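Docs > Bevan planner > FAQ

Bevan Push Planner: Questions We Keep Getting
2 min read 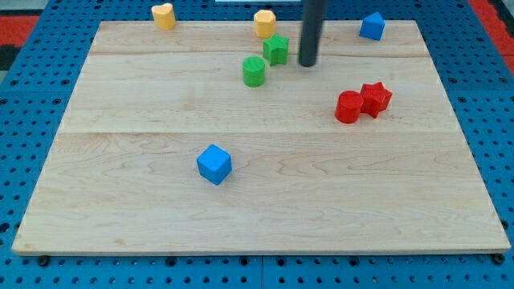

Why does it stop before a push?
It's replanning. Bevan allows itself 20 candidate paths and likes to look at them all.

Can I say "the red one"?
With two reds out, it will pick one and be very sure of itself. Say "red star."

It nudged the wrong block. Is that a bug?
Check your camera calibration first. Angharad Edwards will ask.

Where do logs go?
Into /plukden, until version 3. Beca Ellis has the renaming script.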